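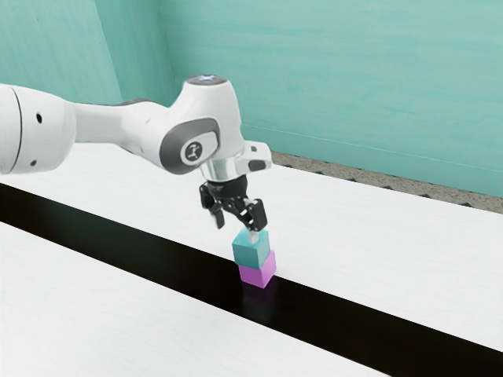 Clive Sowerby: A paper can survive as a club, but set the deadlines before school starts and keep the issues short.

Student newspaper is losing its class period. Can it run as a club?

Ustyna Hrynyshyn
02/06/2019

I advise the student newspaper at Stockdale High School. For as long as I have been here it has been an elective that meets every day. We were told last week that there won't be enough students signed up next year to keep the class, so the paper will have to be an after-school club if we want it to go on.

We print nine issues a year now, and students get a grade for the work. Next year there would be no grade, no daily meeting, and a lot of the staff play sports or have jobs in the afternoon. I expect to have 17 students on paper and fewer than that in the room on any given day.

What I would like to know:

How many issues can a club really put out?

How do you get people to meet deadlines when there is no grade?

Do you keep the same editor positions or cut them down?

Our principal has said the club can keep the printing money for one year. After that we have to show that people are reading it. I don't know yet what "show" means and I have asked.

Thanks for any help. I have taught English for a long time but I only took over the paper two years ago, so please don't assume I know how other schools do it.

Clive Sowerby

We went through this. We dropped from eight issues to four and I would do the same again. The first year I tried to keep all eight and we got five out, two of them late enough that the sports pages made no sense.

On deadlines, I stopped having one big deadline. Each writer has a date for the pitch, a date for the draft and a date for the final copy, and all three are on one sheet on the wall next to the door. If the draft isn't in, the story comes out of the issue and the editor fills the space. I had to do this twice in the fall, once to a senior who was not happy with me. After that most of the drafts came in.

Keep an editor in chief, a copy editor and someone for layout. You can get by without section editors. With a small staff you end up with an editor for each section and one person writing for all of them. If a student needs a title for a college application you can call them a senior writer.

Meet on the same afternoon every week, and pick one that doesn't clash with band. Then add a second afternoon in layout week only. Students with jobs can usually change one shift a month if they know about it early. They can't do it with two days' notice.

One more thing about the grade. Ask your counseling office if the students can get activity credit or service hours. Ours said no to hours for writing but yes for handing out papers and taking photos at games. It's worth asking, the rules are different everywhere.

Derek Bickerstaff

Just go online. Printing is a waste and kids don't pick them up. Ours had stacks sitting by the cafeteria until spring.

Beryl Marsden

I don't agree with Derek that you should drop print right away. You have the money for a year, so use it, and put the stories up on a website as well. Parents and grandparents read the paper copy more than the students do, in my experience, and they are the ones who will write to the principal if it goes away.

For showing that people read it, count what you have left over. We print a set number, put them in four spots, and a week later a student writes down how many are still there. It takes some 20 minutes. We found that the library stack was never touched and the one by the front office was gone in a day, so we moved them. A website will give you page views, but I would write down the leftovers too, as it is the print money you are defending.

You could also sell small ads. A pizza place and a driving school cover part of our bill. We charge 30 dollars for the smallest size. Have an adult look over every ad before it runs and check whether your district has a policy on it – ours does, and it is four pages long.

I would start recruiting now. Go to the freshman English classes in the spring and have your current students do the talking, and leave a sign-up sheet. If you wait until October the good ones have already joined something else. Ask for photographers and people who like to draw as well as writers. Two of my best reporters came in to take pictures and started writing captions, then stories.

Clive is right about section editors. I would keep one for sports if you have a student who goes to the games anyway.

Ustyna Hrynyshyn

Thank you, this helps a lot. I am going to propose five issues and the three dates for each story. I didn't know about activity credit and will ask the counselors. Beryl, do you give new writers any training before their first story, or do they learn as they go?

Beryl Marsden

Two afternoons in September, one on interviewing and one on quotes and names. They practice by interviewing each other, then a teacher. The rest they pick up when the copy editor hands their draft back.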